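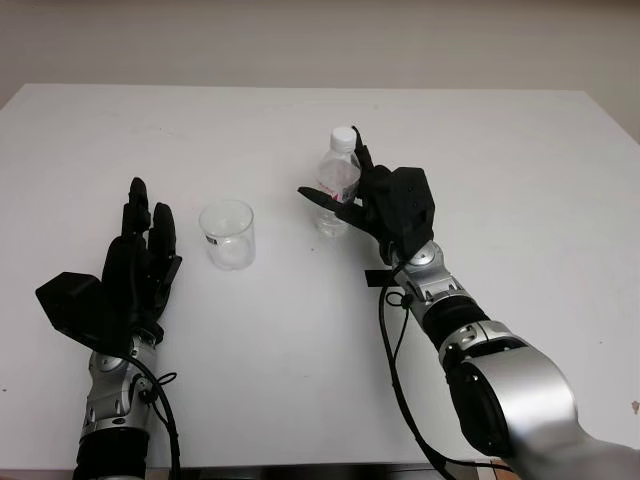
## Building an actor filmography sheet from episode credits

These steps produce one sheet per actor, listing film and television work in release order. The worked case is a supporting actor with 112 credits, most of them single episodes. Any spreadsheet program will do.

### 1. Set up the columns

Create a new file and name the first tab `credits`. Enter these headers in row 1:

| Column | Content |
|---|---|
| A | Title |
| B | Type (film, series, short, TV movie) |
| C | Season and episode |
| D | Release date |
| E | Role |
| F | Billing |
| G | Source |

Format column D as text. Older credits often have only a year, and a date format will turn `1994` into a day in 1905.

### 2. Enter the credits

Work from the end titles where you have them. Printed guides come second, listing sites third. Write the source in column G at the time of entry.

Use one row per episode. A recurring part in a series such as *Skurnden* takes as many rows as there are appearances. Do not enter "various" in column C.

Dates go in as `YYYY-MM-DD`. If the day is unknown, stop at the month: `1997-10` for an October release. Partial dates sort ahead of full ones in the same period.

Copy role names as they appear on screen, accents included. A character credited as Căpraru stays Căpraru, even if a subtitle file drops the accent. Save the file as UTF-8 or the letter will be lost on export.

### 3. Handle uncredited parts

Enter `uncredited` in column F and leave the role name in E. If the part was cut before release, use `scenes deleted`. Both values are left out of the totals in step 5.

### 4. Remove duplicates

Retitled films cause most duplicates. *Flurkby* was issued on tape as *Avex*, and some guides list both. Keep the original title in A and put the other one in brackets after it.

Sort by D, then by A, and look for neighboring rows with the same role.

### 5. Count by type

On a second tab, enter:

```
=COUNTIFS(credits!B$2:B$500,"film",credits!F$2:F$500,"<>uncredited",credits!F$2:F$500,"<>scenes deleted")
```

Repeat for the other types. For a long soap run, change 500 to 1000 in every range. The ranges must be the same length or the formula returns an error.

### 6. Export

Save `credits` as CSV with a comma separator. Titles that contain commas need quotes; most programs add them.

Last changed Dec 8, 2018: bracket rule added to step 4.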